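Six-way blade fuse box from Proltton, a slightly long review

2020-01-20

I've been meaning to tidy up the electrics on our little trailer (we call it Fedia, long story) since November, and the first job on the list was getting rid of the nest of inline fuse holders behind the cupboard. So I ordered the Proltton six-way box, plus a bag of assorted blade fuses from Denach because I never have the right one.

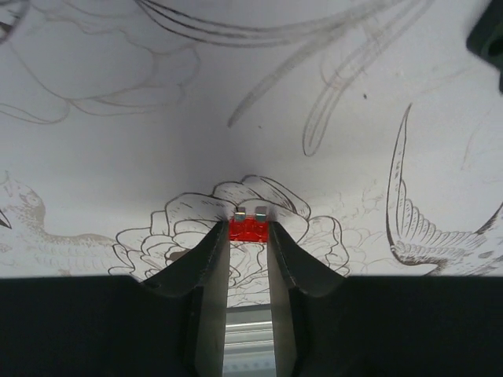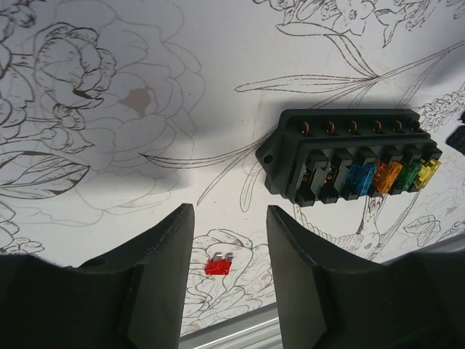 The little red fuse in both, with the fuse box in the second.

First impressions are good! The housing is black plastic with ridges on it, and it feels a lot sturdier than I was expecting for the money. There's a flat tab on the end with a screw hole through it, and mine took an ordinary small wood screw without any fuss. I'd still drill a pilot hole first, as the plywood I was going into split a bit on my first go (my fault, I was rushing before tea).

The terminals are in a row of six along one edge, copper coloured, each one a short bent blade in its own little recess. I like this a lot. My crimp connectors pushed on with a good firm grip, and the recesses keep them from leaning on their neighbours. What I don't like is that there's no room for labels. I ended up with masking tape and a biro, which looks awful but does the job.

Now the fuses. They're the see-through coloured sort, so once they're in you can tell the ratings apart by colour without pulling anything out. I had blue, orange, green and yellow sat side by side in the box and it cheered me up no end, daft as that sounds. They're tiny though, and the slots are a tight fit to begin with. Bare fingers will do it, but if your hands are cold or you've got big thumbs, buy a proper puller. I've got an old Moriarty one from a car kit and it's been brilliant.

Do check the rating against your wiring before you fill every slot just because you can. I nearly put the wrong one on the lights circuit and only spotted it on the second look through.

The box doesn't come with a cover, and I do think it should. Ours lives in a dry cupboard so I'm not too bothered, but I wouldn't want it under a bonnet like that.

The Denach bag had 86 fuses in it, which ought to see me out. Two had slightly bent prongs and I've put those to one side.

Four stars for the box, five for the fuses. I'm getting a second box for the shed.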